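Kitchen Tips: When the Arm Stops Halfway

A robot arm on a kitchen table is a fine thing until it quits with its fingers over the crockery. Mine has done it often enough that I now have habits.

First, don't grab it. An arm that has faulted may still be powered, and it may decide to finish its errand with your thumb in the way. Hit the stop, wait 30 seconds, then clear the table from the edges inward. Baskets and mugs first, whatever is nearest the gripper last.
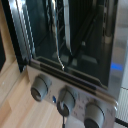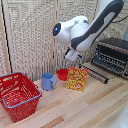 The toaster oven and its knobs; the arm over the table, between the red bowl and the snack box.

TREDASSTEAD, May 14, 2025

Knobs are where I came to grief. My Plomby controller lost its place one morning, believed the oven was five inches nearer than it was, and pushed the door with real conviction. The door won. The gripper needed a new finger, and Treasa Keane at Willems was kind enough not to laugh until the second phone call.

Her advice, which I pass on free of charge:

Unplug the oven before you practice knob turning. The arm can learn just as well on a cold one.

Set the speed low after any fault, and keep it there for six clean runs. I did two. See above, re: finger.

Tie cords back. A cord that swings is a cord that gets hooked.

Re-home the arm whenever the table has been moved, even if you only moved it to sweep. My table had been moved to sweep.

Wipe crumbs off the fingers with a barely damp cloth, power off.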